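Rendura Clundia two-finger gripper: a review after one bad February

I should say at the start that I wanted to love the Clundia, and for the first few weeks I really did. We bought ours for 189 dollars, which is a lovely price for a parallel gripper that bolts straight onto a hobby arm, and Pranab Nanayakkara had it assembled on my kitchen bench before the kettle had boiled twice. The instructions are clear, the screws are all in the bag, and it moves beautifully out of the box.

The trouble began with cables. We've been teaching the arm to plug and unplug small chargers, and on the 29th run the fingers closed, kept closing, and simply wouldn't let go when told to. The servo hummed away at full effort until Pranab reached over and pulled its supply. There was a warm plastic smell that hung about the room till tea time, and one poor plug body had a crease right across it. 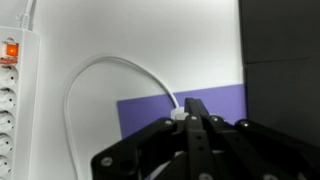
My complaint is with the stall protection, or what Rendura calls stall protection. The manual promises the motor will back off when it meets resistance, and ours never did, not with the factory firmware and not with the update. On a foam block you might never notice. With a thin white cable looping up a white wall to a little plug, and a power strip close by with its switch glowing orange, I'd like rather more confidence in what those fingers are going to do next! We only practise with somebody's hand on the cut-off now.

To be fair to them, Hamish Kinnear on the support desk was very kind and sent a new servo within 12 days. It has behaved for roughly 200 cycles since, though I'd added a small fuse by then, so I can't give the part all the credit.

Would I buy it again? For sorting blocks, yes, gladly. For anything near a power point, I'd save up for the Ogilvie.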